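Why Wood Floats, Bends and Creaks
Cledum Learning Pages – Materials Around Us

Wood comes from trees. Under the bark, a tree trunk is made of very small tubes called cells. While the tree is alive, many of these tubes carry water from the roots up to the leaves. After the tree is cut down and dried, most of the water leaves and air takes its place. The walls of the tubes stay behind, and they are what we call wood.

Air is very light. A block of dry pine floats in a bathtub because so much of it is air. A few kinds of wood, such as ebony, have thick cell walls and little space inside. They sink.

Wood around the home
People use wood where they need something strong that is easy to cut and shape. Floors, doors, shelves and tables are often made from it.
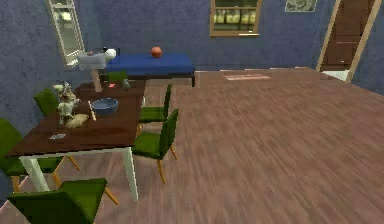

A dining table with a wooden top and green chairs.

Wood is strongest along the grain. The grain is the direction in which the tubes run, and it often shows as lines on the surface. A long board cut along the grain can hold a heavy load. A board cut across the grain may snap under a much lighter one. Carpenters look for the lines before they pick up a saw.

Why does wood creak?
Wood takes in water from damp air and gives it back when the air is dry. When it takes in water it swells, mostly across the grain. When it dries it shrinks. A door that sticks in summer may close easily in winter. Boards that have shrunk can rub against each other or against their nails, and this makes the creaking sound heard on old stairs.

Hardwood and softwood
These names can be confusing. Hardwood comes from trees with broad leaves, such as oak and maple. Softwood mostly comes from trees with cones, such as pine and spruce. Balsa is one of the softest woods in the world – and it is a hardwood.
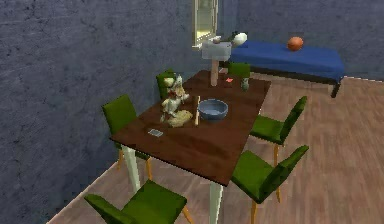

Try it: the swelling stick
You will need 2 flat wooden craft sticks, a glass of water and a pencil.

1. Place one stick on paper and draw a line along each long side.
2. Leave that stick in the water overnight. Keep the other one dry.
3. Put the wet stick back between the lines. Does it still fit?
4. With an adult nearby, bend both sticks gently. Which one bends more easily?

Words to know
Cell: a tiny part of a living thing.
Grain: the direction of the tubes in wood.
Swell: to grow larger.

Text by Agnese Vasiliauskas. Reviewed by Seidu Issahaku.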